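okay so I said I'd write up the alumni weekend at Dosness College and then I didn't, so now you get it as a thread, typed on my couch with a bowl of cereal

first thing, the name. it's called the Founders' Supper and it's a lunch. it has been a lunch the whole time I've been going. the invitation said supper in gold letters and "doors 11:30" right under it

tickets were 40 bucks, same as last year, and that gets you the meal, one drink, and a raffle ticket. I did not win the raffle. I've never won the raffle. my old roommate has won it TWICE

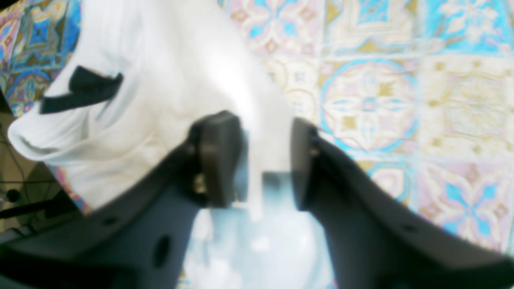
the choir sang before the food came out, which I liked a lot better than last time when they sang during the food and we all had to stop chewing and look respectful. they did the school song plus two I didn't know. the second one had clapping in it and my table was bad at the clapping

then the speeches!! there were four. the new dean went first and she was great, really short, told a story about getting lost in the Jakstead building on her first day (same, I got lost in there as a junior)

the big news was the scholarship fund. the Dissanayake scholarship goes up to 3,000 a year starting this fall, and they're opening it to transfer students, which people have been asking about forever. I came in as a transfer so yeah, I teared up a little into my roll

speech number four was long. I love this school and it was long

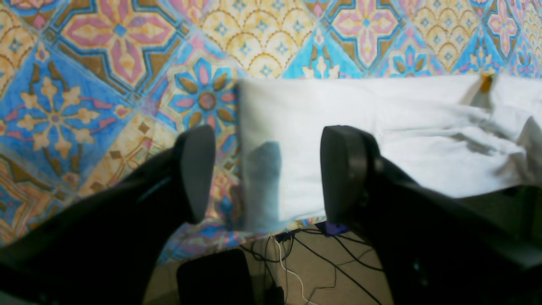

they also brought back Mimeo, the old student newsletter! one sheet, both sides, a copy on every chair. there's a crossword where most of the answers are dorm names and I got all of it except 9 down. if you lived on the east side of campus please message me about 9 down

someone from the alumni office told me they had 153 people sign up and then more showed up at the door, so they were carrying chairs over from the library for a while. good problem to have I guess. the line for coffee was not a good problem to have

after that there was dancing, at two in the afternoon, in full daylight, with the class of whatever-it-was absolutely running the floor. my knees would like a word

okay last one, they posted the notice for the next thing while I was typing this so I'm just pasting it in
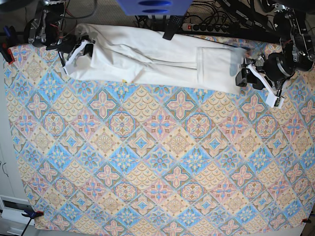
Dosness, June. The alumni office invites all former students and their families to the summer open house at Jakstead Hall. Doors open at 10 a.m. Room for 200, so please reply early. Lunch is provided.

I already replied. two seats. bringing my sister, who didn't even go here but heard about the rolls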